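Galería: la mesa de comedor con candelabros negros y cuencos estampados
Vistcombe — Decoración de mesa

Publicado el 2 de octubre de 2020

Esta página reúne los detalles de la mesa que montamos con piezas de dos colecciones de Prustano: los candelabros altos en negro y los cuencos de cerámica de la serie Clundport. Las dos llevan en catálogo desde julio, pero hasta ahora solo las habíamos enseñado por separado, cada una en su ficha. Varias personas nos escribieron para preguntar cómo quedaban combinadas sobre madera clara, que es la superficie que más se vende en la tienda, y a eso responde la galería.

El candelabro se vende por unidades. La referencia es la 1351 y solo existe en negro mate. Quien quiera una pareja tiene que pedir dos, y conviene hacerlo en el mismo pedido para que salgan del mismo lote. El acabado varía un poco de un lote a otro y en un negro mate se nota más de lo que parece, sobre todo en la base, que tiene mucha superficie lisa.

Los cuencos se venden sueltos o en juego de 6. El dibujo es el mismo en toda la serie y cambia el tono del fondo. Hay uno azul grisáceo y otro gris con algo de rosa, y los dos se mezclan bien entre sí porque ninguno es muy intenso. El juego trae tres de cada. No se puede pedir otra proporción salvo comprándolos uno a uno, y en ese caso el precio por pieza sube.

Sobre la colocación, una indicación general. Los candelabros son altos y estrechos, los cuencos son bajos y anchos, y si se ponen todos en línea la mesa queda dividida en dos mitades que no se hablan. Funciona mejor escalonarlos: un candelabro más cerca del borde, otro más atrás, y los cuencos a un lado, juntos. El resto de la mesa se deja libre para los platos. 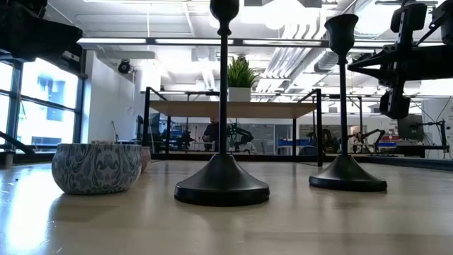
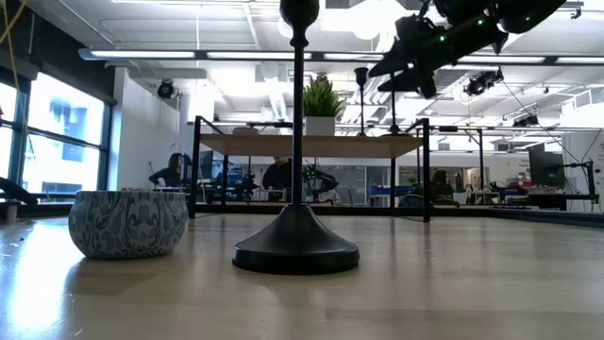

La base acampanada del candelabro y el dibujo del cuenco azul grisáceo, sobre el tablero de madera clara.

En los comentarios de la ficha del candelabro ya había salido el asunto de las medidas, y lo copiamos aquí con permiso:

Tengo dos de estos desde el verano y lo que yo miraría antes de comprarlos es la altura de la lámpara. En mi comedor la lámpara cuelga bastante baja y al poner la vela quedaba demasiado cerca de la pantalla. Al final los pasé al aparador y allí están bien. Los cuencos sí se quedaron en la mesa, los uso para fruta pequeña y para las llaves. Una pega: el dibujo tiene tanto movimiento que si los llenas mucho se ve recargado. Medio llenos quedan mejor.

Estamos de acuerdo con lo de la lámpara. Antes de encender una vela hay que dejar espacio libre de sobra por encima, y en un comedor con lámpara colgante eso obliga a medir. La ficha indica la altura del candelabro sin vela. A esa cifra hay que sumarle la vela entera, tal como sale de la caja.

Velas. La copa admite vela recta de diámetro estándar. Si la vela baila, se calienta un poco la parte de abajo y se asienta antes de que endurezca la cera. En la tienda tenemos las de Prothero en blanco, marfil y gris, en cajas de 11. Con estos cuencos la que más sale es la marfil. La blanca pura hace mucho contraste con el negro y a algunos clientes les gusta precisamente por eso.

Limpieza. El candelabro se limpia con un paño seco. La cera que cae sobre la base se deja endurecer y se levanta con la uña o con una espátula de plástico — nunca con un cuchillo, que deja marca en el mate y ya no se va. Los cuencos se lavan a mano con agua templada y jabón. No recomendamos estropajo sobre la parte estampada.

Sobre tableros brillantes o recién barnizados es buena idea pegar un disco de fieltro debajo de la base. El candelabro viene sin él. Los vendemos aparte, en hojas recortables, y con una hoja hay para varias piezas.

Disponibilidad. Los candelabros están en almacén y salen en el plazo habitual. De los cuencos sueltos queda poco en el tono rosado; el azul grisáceo y el juego completo se pueden pedir sin espera. Las piezas expuestas en la tienda de Vistcombe no se venden, aunque se pueden coger y comparar con una muestra de la madera propia, si alguien quiere traerla.

Otras galerías: Aparadores y estantes bajos — Mesas para cuatro — Cerámica estampada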